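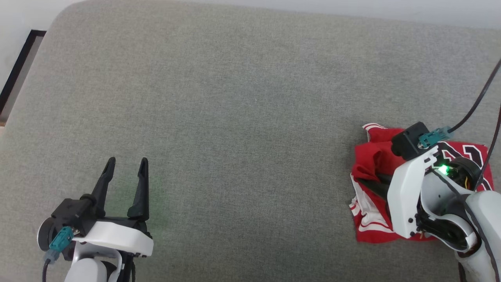 미소라빌 27호
패브릭 소파 커버 세탁 문의드립니다. 업체 견적은 11만 원이 나왔고, 집에서 빨면 줄어든다는 말이 있어서 고민입니다. 원단은 사진처럼 밝은 회색과 어두운 회색 실이 섞인 촘촘한 직조이고 라벨은 떨어져 나갔습니다. 빨간 옷에서 물이 빠져 묻을까 봐 그것도 신경 쓰입니다. 찬물 울코스면 괜찮을까요?

모래시계
저는 찬물 울코스로 세 번 돌렸는데 안 줄었습니다. 탈수는 약하게, 건조기는 쓰지 마세요.

pendley11
라벨이 없으면 물세탁은 반대합니다. 면 혼방은 찬물에도 줄어요. 저는 지퍼가 안 잠겨서 커버를 새로 샀습니다.

모래시계
그건 건조기 때문 아닌가요? 자연 건조하면 차이가 거의 없던데요.

pendley11
베란다에 널어 말렸습니다. 원단마다 다릅니다.

토요일세탁
안 보이는 안쪽을 젖은 흰 수건으로 문질러 보세요. 색이 묻어나면 업체에 맡기는 게 낫습니다. 빨간 옷은 일단 따로 두시고요.

미소라빌 27호
답변 감사합니다. 쿠션 커버 한 장만 먼저 빨아 보고 치수 재서 다시 올리겠습니다.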